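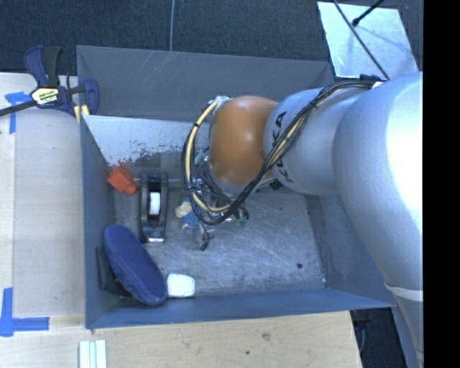
Llevaba desde febrero queriendo escribir sobre el café de filtro en casa, y lo he ido dejando porque cada vez que me sentaba cambiaba de opinión sobre la molienda. Resulta que el mes pasado me pasé a un tueste mucho más claro que el que tomaba siempre, uno de Pimentel que huele a mandarina al abrir la bolsa, y todas mis medidas dejaron de servirme. Todas. El hervidor, el molinillo, la balanza, los filtros... tengo la encimera con más cables que ese manojo negro y amarillo crema que da la vuelta por debajo de la tapa naranja del brazo KUKA, y aun así las primeras tazas me salieron agrias como un limón.

Le escribí a Ismael Assunção, que fue quien me metió en esto hace años con una cafetera italiana abollada, y me contestó con un audio larguísimo del que saqué dos cosas: agua más caliente y menos miedo a moler fino. Yo venía de los tuestes oscuros, donde si te pasas de temperatura aquello amarga enseguida, y seguía apartando el hervidor a los noventa grados por pura costumbre. Con este café lo echo casi hirviendo y tan contenta.

Lo de moler fino me costó más. Mi molinillo es un Jultine manual, de los de manivela, y cerrarlo 2 puntos supone un rato largo de dar vueltas (el brazo derecho lo nota, sobre todo a las siete de la mañana). Probé también el eléctrico de mi hermana, un Brerby bastante ruidoso, y sí, es comodísimo, pero me dejaba mucho polvillo y el filtro se atascaba. Así que manivela. Mientras se calienta el agua me da tiempo de sobra.

Ahora mismo lo hago así: quince gramos de café, doscientos cincuenta de agua, filtro de papel bien enjuagado. Primero mojo el café con un chorrito y espero unos 40 segundos – este café nuevo hincha muchísimo, da gusto verlo – y luego voy echando el resto en 5 vertidos cortos. Antes lo hacía en uno solo y muy lento, como en los vídeos, pero se me cansaba la muñeca y acababa echándolo todo en un lado.

¡Y el agua! La del grifo de mi barrio es durísima y yo convencida de que daba igual. Compré una garrafa de mineralización débil para probar y me llevé un disgusto, porque el café estaba mucho mejor y ahora me toca cargar garrafas hasta un tercero sin ascensor. De momento mezclo mitad y mitad. Si alguien ha probado una jarra filtrante con agua muy dura, que me lo cuente en los comentarios, por favor.

Me queda media bolsa y ya he encargado otra, esta vez de Tundden, un lavado que según la etiqueta sabe a té negro y melocotón. Ya veremos. Mañana pruebo a bajar un gramo la dosis, que la taza de hoy me ha quedado un pelín fuerte para después de comer.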